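To: workshop-list
Subject: Re: Hand-held gripper build, soft surface trials and pad replacement

Members of the list,

The Jiremley Workshop acknowledges the message received in February from the Celldale group, the relevant portion of which is quoted here for the benefit of recent subscribers.

> We have completed two hand-held grippers from the shared drawings.
> Both close squarely on the bench. On a bed or sofa the operator
> tends to press down before closing, and the fingertips push into
> the fabric. Small items then tip over or slide out under the pads.
> We would like to know whether other groups have changed the pads,
> the finger geometry, or only the way the tool is held. We would
> also like to know what print settings are in use for the finger
> arms, as one of ours split at a screw hole.

Our response is given in the order of the questions.

Pads. The workshop uses the ridged blue pads from the Delacroix mold without alteration. A smoother pad was tried and withdrawn. It held cardboard well but performed poorly on polished metal. Pads should be cleaned with a damp cloth at the end of each session and left to dry with the fingers open. Lint from bedding collects in the ridges and reduces grip noticeably.

Finger geometry. No change is recommended. The open cutouts in the arms permit the operator to see part of the work surface, and filling them for strength would remove that advantage. Groups that have already printed solid arms may keep them in service for bench work.

Handling. The approach height matters more than any change to the parts. Operators at Jiremley are instructed to stop above the fabric, open the fingers to the full width, lower the tool until the pads are level with the middle of the item, and only then close. Upright items should be approached from the side with the wider face. The practice sheet calls for 10 attempts per item before moving to the next one.

Print settings. The split described by Celldale is consistent with screws driven into undersized holes. The revised drawing in the Birnix folder opens these holes slightly and adds material on the outer side. Screws should be tightened by hand until the joint moves freely without side play. Members who hold the earlier drawing are asked to discard it. One of our own early arms failed in the same place and was replaced from the revised file.

The practice area is a home bedroom with a floral blanket as the work surface and ordinary household items set out on it.

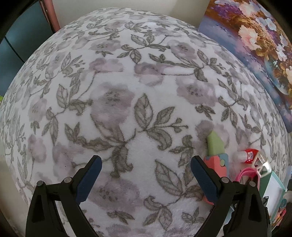
Gripper open over the blanket (first picture); gripper closed on a metal lighter with a Greek-key pattern (second picture). 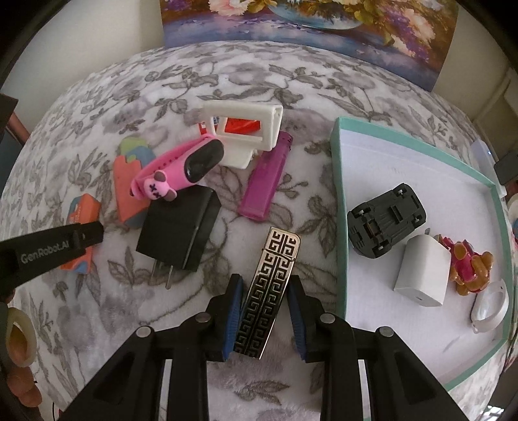

A further question has reached the workshop by separate message and is answered for the whole list.

When should the pads be replaced?

Replace both pads after 2,000 closures, or sooner if a ridge has torn or a pad has begun to lift from the finger. Pads are to be changed as a pair, and the closing position should be checked again before the tool is returned to use.

Corrections to the shared drawings may be sent to this list under the existing subject line.

Jiremley Workshop
Build and Maintenance Desk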